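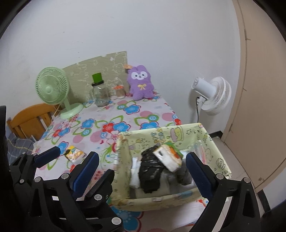 A fabric storage box on a bed, with jars, a plush toy and a snack packet still outside it.

One box per room, says the decluttering plan. Residents have questions

A storage box, a bed and one evening. That is all tenants at the Sturkberg apartments need to get their rooms in order, according to the organizers of a decluttering drive that started in April and has now signed up 259 households.

Whether it does much beyond moving things from one surface to another is harder to say.

The drive, called Brutier, asks people to put everything loose in a bedroom onto the bed, then sort it into a single fabric box. Whatever doesn't fit is supposed to be given away, thrown out or sent back to the room it came from. Participants get a printed sheet of instructions and a spot in a group chat. The building's management company, Hororari, pays for the boxes and has ordered 500 of them.

Aitana Benítez, who runs the drive for Hororari, says the bed is the point of the whole thing. "You can't go to sleep until you've dealt with it," she said. "People put off a closet for years. They don't put off a bed."

Maybe so. But a look at one bed shows where the plan gets thin. A box printed with small cartoon characters already holds a black plastic bag, a tissue pack, a white cloth and something gray and crumpled. Still on the floral sheet are two lidded glass jars, a purple plush toy with a yellow bow and a snack packet. A mint-green desk fan stands on the bed too, and a second, white fan is on the floor beside it.

The instruction sheet does not mention fans. It also has nothing on jars, except a line saying that food "belongs in the kitchen," which will be news to anyone renting a single room in the Sturkberg building with a shared kitchen two floors down. Asked what tenants in those rooms should do, Benítez said they could request a second box. The sheet says one.

Ruairí Gallagher, a tenant who did his own room in the first week, is not convinced. He filled his box in less than an hour and slid it under the bed, where it remains.

"It's a nice enough box," he said. "I had a mess I could see, and now I have a mess with sides on it. I went looking for my phone charger the next morning and had to tip the lot back out."

Gallagher also wonders about the numbers. Hororari says participants have cleared out 1136 items so far, a figure it posted in the lobby and repeated in a letter to tenants. The total comes from what people report in the group chat. There is no check on it, and no rule about what an item is. One message counted a bag of pens as 23 items. Another counted a wardrobe as one.

Benítez said the total was meant to encourage people and was never intended as a survey. She would not say what the boxes cost, or whether the expense would show up in next year's service charge. A spokesperson for Hororari said only that the drive was "fully budgeted."

Some tenants do like it. Several have asked in the chat for a larger box for children's rooms, and the Ó Briain thrift store on the ground floor confirmed that it has been getting more drop-offs, mainly clothes and soft toys. The store has asked people to stop leaving bags outside before it opens at 10 a.m.

Hororari plans to extend the drive to hallways and balconies next. Tenants who want a box can collect one from the front desk in the evening. They come in one size.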